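# The Optimist's Drawer

Every gardener I have met owns a drawer. Mine is in the kitchen, second from the bottom, and it used to hold dish towels. The towels were evicted years ago by seed packets, which bred in there, and when I emptied the thing last winter I had 49 of them. I own one raised bed and a strip of dirt along the driveway that the mail carrier uses as a shortcut.

The math is bad. A single packet of poppies may hold 200 seeds, and the bed would be crowded with 40 plants of anything. If I sowed the whole drawer in one go I would need to annex the neighbors, who have been patient so far about the morning glories.

But a seed packet is the cheapest form of ambition on the market. It costs less than a sandwich and comes with a portrait of the person you are going to be by July. My packet of Ulari sweet peas shows a fence so thick with bloom you can't see the wood. My own fence can be seen from the highway. I bought the same packet again the next year, on the theory that the first one had been a dud, and I'd buy it tomorrow if the rack were in front of me.

The people who sell seeds know all this. Grastel, whose catalog arrives when the ground is frozen and judgment is low, describes a cosmos as "carefree," a word I have learned to read as "will fall over." "Vigorous" means it will eat the shed. "Needs excellent drainage" means goodbye. Indden, a smaller outfit, prints its warnings honestly and in type so tiny that you find them in August, with your reading glasses on, standing over something brown.

Then there is the matter of age. Seeds don't last forever, although nobody who keeps a drawer wants to hear how long they do last. Onions and parsnips sulk after a year. Larkspur isn't much better. Zinnias will hang on for several seasons if they stay cool and dry, and a kitchen drawer beside the oven is neither of those things. You can test old seed by folding ten of them into a damp paper towel and checking in a week or so. I did this with a Shakya marigold mix packed some time before I repainted the house. Eight came up. I felt scolded.

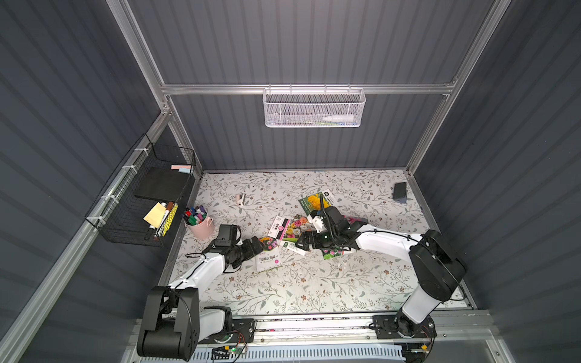 *Flower seed packets on a floral tabletop.*

So I sorted. Sorting is what you do in winter in place of gardening, and it has the advantage that nothing dies. I made one pile for things that want sun, one for things that want shade, and a third, by far the tallest, for things that want a different gardener. The third pile went to the seed swap at the library, where I put down 19 packets and came home with 12. My household regards this as a relapse. I regard it as a net reduction – check the numbers.

The rest are in a shoebox now, filed by the month they should go in the ground. May takes up most of the box, May being when I think I can do anything. Behind it is a thin section for fall sowing, which I have missed four years running. The dish towels have been invited back to the drawer, but there isn't much room. The Grastel catalog is in there.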